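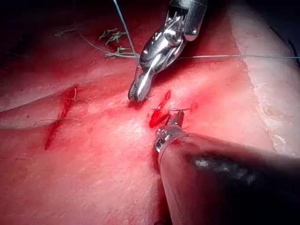 When will the Sastach ballpark let fans back in? The gates are set to open again for the home game against Koretti, with seating held to every other row and tickets sold only in advance.

Jul 12, 2020
Reading time: 5 minutes

The Sastach ball club has set out its plan for the rest of a shortened season, and the biggest change for most people will be at the ticket window, which is staying closed. All seats will be sold online or by phone. Season ticket holders get the first chance to buy, and whatever is left goes on general sale the following morning.

The club had expected to play a full schedule when it put out its calendar in February. Spring practice was called off before the first exhibition game, and the players were sent home. They have been back on the field for short workouts, in small groups at first and more recently as a full squad.

Under the new schedule, the team will play 10 home games. All of them are against clubs close enough to reach by bus and get back the same night, so there will be no overnight road trips. Koretti, the nearest rival, comes to town for the opener and again for the final home stand.

Gates will open 90 minutes before the first pitch. The club is asking people to come in through the gate printed on the ticket. Fans on the third base side will use the north gate, and everyone else will come in from the main parking lot. The small gate behind the bullpen, which many regulars use, will be for players and staff only.

Masks are required on the concourse, in the restrooms and in line for food. They can come off at the seat. Groups who buy together will sit together, up to five people, with empty seats left on either side. The grass bank beyond left field will be open, marked off in squares, one group to a square. Blankets are fine there but lawn chairs are not.

The price of a regular seat is unchanged from last year. A spot on the grass bank goes up by $3. The club says the extra money will pay for added cleaning between games and for staff to show people to their squares.

Anyone who already holds a ticket to a canceled game has three choices. The ticket can be swapped for one of the remaining games, carried over to next season or refunded in full. Swaps are handled in the order they come in. Refunds go back to the card used for the purchase and may take a few weeks to appear. People who paid cash will need to mail in the ticket with a return address.

Food will be limited. Two of the stands on the first base side will be open, selling hot dogs, pretzels, peanuts, ice cream and bottled drinks. The grill behind home plate stays shut, along with the picnic deck. Vendors will not walk the aisles. Fans may bring in one sealed water bottle each, and parents of small children may bring a bag of snacks.

There will be no autographs along the rail before the game and no running the bases afterward for kids. Foul balls hit into the seats may be kept. The between-innings contests are off, though the organ will still be played and the seventh-inning stretch will go ahead as usual.

The team itself will look somewhat different. Several players who signed over the winter have chosen to sit out the season, and the club has filled those places mostly with college players who lost their own spring schedules. The starting infield is the same as last year's. The pitching staff is thinner, and the manager's office has said starters will be held to short outings through the first couple of weeks. Doubleheaders will be made up of seven-inning games.

Last year Sastach finished just behind Koretti and missed the playoffs on the last night of the season, a 3-2 loss at home. There will be no playoffs this time. The club with the best record at the end of the schedule will be named league champion.

Every home game will be carried on local radio, with the pregame show starting on the half hour before first pitch. For the first time, the games will also be shown live on the club's website. The video is free to season ticket holders, and others can buy a pass for a single game or for the whole season. Climura, the scoreboard sponsor for the past several years, is sponsoring the broadcasts as well.

Work done on the park during the layoff includes new netting that reaches to the far end of each dugout, fresh paint in the lower section and a rebuilt pitcher's mound. The outfield drain that left standing water in right center after heavy rain has been dug up and replaced. The club had planned to put in new lights too, but that job has been moved to the off-season.

Parking in the main lot is free for all home games. The overflow lot on Kırmızıgül Street holds over 90 cars and will open only when the main lot is full. The shuttle from downtown will not run this summer. Bicycle racks have been moved from the bullpen gate to the north gate.

If a game is rained out before it becomes official, tickets will be good for the makeup date. Decisions on weather will be posted on the club's website and read out on the radio. Fans are asked not to call the office about the weather on game days, as the same line is used for ticket orders.

Related items
Koretti names opening day starter
Youth summer league drops fall tryouts
How to swap a ticket from a canceled game
New netting in place at Sastach ballpark
Radio schedule for home and road games

Contact the sports desk | Copyright 2020, all rights reserved | Back to top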